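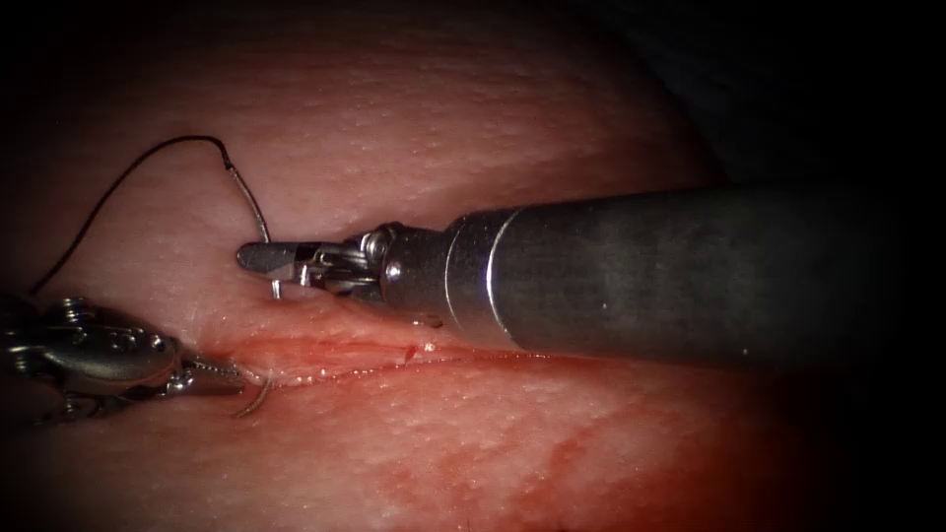 Monitors drift long before they fail, according to Joaquim Mendes, and the people looking at them every day are the least likely to notice. He would have started the checks years ago and is not convinced that one measurement a quarter will be enough.

The checks he refers to began in September at Ronis Hospital, where every display used for surgical video is being measured and adjusted on a fixed schedule. Until now, a screen was tested on delivery and then left alone until somebody reported a fault. The new schedule covers 23 displays in the operating rooms of the Rusine wing and the teaching room one floor below.

Each display is measured for peak brightness, black level, gray response and white point. A technician places a sensor against the center of the screen, runs a series of gray and color patches, and repeats the brightness reading near each corner. The results go into Imik, the equipment log the hospital already uses for infusion pumps and patient monitors. A full pass takes 16 minutes per screen once the display has warmed up.

The work was prompted by a comparison made last winter. Veerle Jansen connected the same test signal to two displays of one model, both set to factory defaults, and found that the older one was visibly dimmer and had shifted toward yellow. Its backlight had run for more than 3000 hours. The newer unit had been in storage. Neither display had ever been the subject of a repair request.

A shift of that kind matters most in the dark tones and in the reds. If the gray response is set too steep, shadow detail merges into black. If the white point is too warm, pale pink and slightly darker pink move closer together. Brightness is usually the first thing a user changes, and raising it often makes the black level worse without restoring the lost separation.

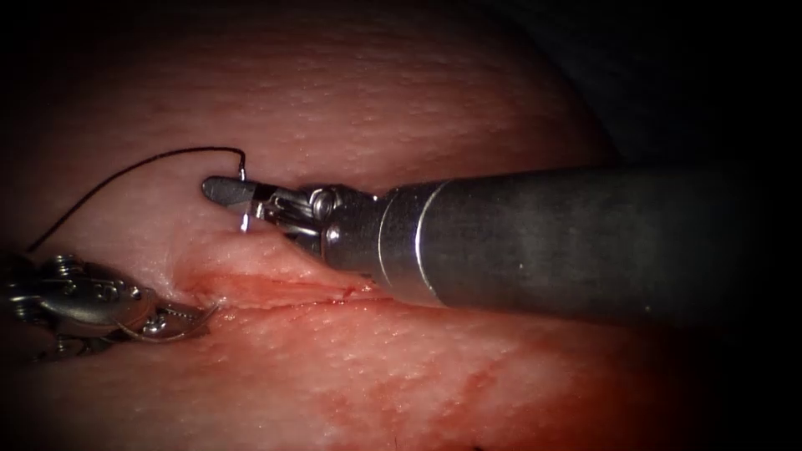

Test patterns alone were judged insufficient for setting the black level. The procedure drawn up by Jansen and Femke Van Hecke therefore adds a short set of recorded surgical images, shown after the patches and viewed from the normal standing distance. The set favors pictures with a wide range of tones. With moist pink tissue brightest around the instrument tips and a nearly black area in the upper right corner, a badly adjusted display can be caught at both ends: the bright part loses its surface texture, or the falloff into shadow becomes one flat patch. Darkening toward the outer corners that belongs to the picture is noted in the instructions, so that it is not logged as uneven backlighting. Screen uniformity is judged only from the plain gray patch.

Room lighting turned out to be a larger variable than expected. In the teaching room, a row of ceiling lamps reflected in the lower third of the main display and raised its effective black level well above the measured value. The lamps have been put on a separate switch. In the operating rooms, readings are taken with the general lighting at the level used during procedures and the surgical lamp pointed away from the screen.

Displays that fall outside the limits are adjusted on the spot and measured again. If a unit cannot reach the required brightness with its backlight at maximum, it is moved to non-clinical use or withdrawn. Two have been withdrawn so far, both from the teaching room. Replacements have been ordered from Tazi, the current supplier, with delivery expected in 12 weeks. Until then, the teaching room will run on a single main display and a smaller side screen.

User presets have been locked on all measured units. Staff can still change the input source and picture layout, but brightness, contrast and color settings now require a code held by the equipment office. Griet Brouwer said the lock had produced a handful of complaints in the first days, mainly from people who were used to a cooler picture. A request for a second preset, intended for rooms with the general lights off, is under review.

Cables and signal converters are outside the present schedule. Van Hecke found one converter that compressed the video range, giving gray blacks on a display that had passed every test with the sensor's own signal source. It has been replaced. The next round of measurements will run the patches through the complete signal path, starting with the two oldest rooms.

Measurements are made on Sunday, when the elective rooms are not in use. Departments that need a display excluded from a given round should contact the equipment office before 3 p.m. on the last working day before it.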